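Diststead Opens Its Doors to Home Cooks This May

Hi, I'm Celeste Herrera, and I'm so happy to finally share this one! Diststead, the supper club I started with Delia Quezada, is moving out of my dining room and into a real space on Samir Street. We'll have 40 seats, a proper stove (two ovens!) and a new menu every month, cooked by people who learned at home.

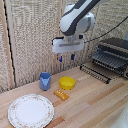
Textured beige wall covering with light wood trim.

Our first guest cook is Benjamín Montecinos, and he's making his grandmother's corn pie, the one he brought to our potluck and wouldn't give me the recipe for. After him comes Jinfeng Hou with hand-pulled noodles, and I've already claimed a stool near the kitchen for that.

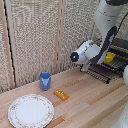 Dinner is $43 a person, and that covers everything except drinks. We set aside 5 seats each night for neighbors who pay what they like, so please ask. Doors open at 6 p.m. and food comes out at 6:30.

Want to cook for us? Send me a note with the dish you make most often. Press folks can reach Delia or me through the Diststead website.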